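Mokovell prueba un método de agarre bimanual que decide la mano antes que la trayectoria

El grupo de manipulación de Mokovell ha presentado en agosto los resultados de Nunditz, un método de planificación para robots de dos brazos con manos articuladas. El sistema resuelve primero qué mano debe actuar y con qué orientación de muñeca, y solo después calcula el recorrido del brazo. La mano que no interviene conserva una postura abierta y elevada hasta que recibe una nueva orden.

El trabajo se centra en objetos domésticos de geometría y rigidez dispares colocados sobre una misma superficie. Los envases flexibles son el caso más exigente: el contorno que estima el sistema de visión cambia en cuanto los dedos ejercen presión, y un plan calculado sobre la forma inicial pierde validez durante el cierre.

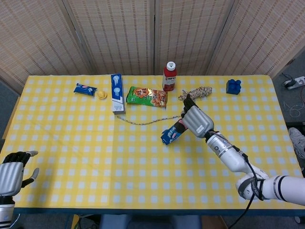 La mano derecha sujeta un envase azul mientras la izquierda permanece abierta junto a la esquina del mantel.

Nunditz aborda el problema con una corrección en dos etapas. En la primera, los dedos se cierran a velocidad reducida y el controlador compara la resistencia medida en cada articulación con la prevista por el modelo. En la segunda se recalcula el punto de contacto del pulgar sin reiniciar el plan completo. El ciclo se repite un máximo de 3 veces - pasado ese límite, el agarre se da por fallido y la mano se retira.

La evaluación se organizó en 7 series, con la disposición de los objetos modificada entre una y otra. En 6 de ellas el robot completó todas las recogidas solicitadas. La serie restante se interrumpió al agotarse los ciclos de corrección con una cuerda, un objeto para el que el modelo de contacto no dispone de una forma de referencia estable.

"El error no estuvo en la fuerza de cierre, estuvo en la segmentación", señala Larasati Rahman, responsable del estudio. "Cuando un tramo de cuerda queda extendido sobre un fondo con patrón regular, el estimador propone varios ejes de agarre con una puntuación casi idéntica y alterna entre ellos."

El equipo eligió de forma deliberada un mantel de cuadros como superficie de trabajo. Según Rahman, los fondos lisos habituales en este tipo de ensayos ocultan fallos de percepción que aparecen después en entornos reales.

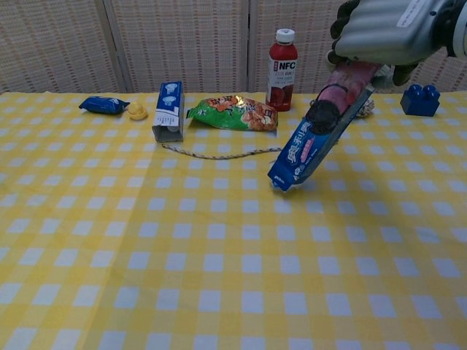 ROBÓTICA | MANIPULACIÓN

El agarre por el extremo superior, con el envase inclinado sobre la mesa, es una de las configuraciones que el planificador admite para objetos alargados. Reduce la superficie de contacto disponible, pero deja libre el extremo inferior y facilita una entrega posterior a la otra mano. El traspaso entre manos no formó parte de esta evaluación.

El software de control se ejecuta sobre Ngau, la plataforma interna de Mokovell, y el módulo de percepción procede de Vuvance, socio del proyecto. Ambas entidades prevén repetir las series con recipientes transparentes y ampliar el modelo de contacto a objetos lineales deformables, entre ellos cuerdas y cables. No se ha comunicado fecha para la publicación del código.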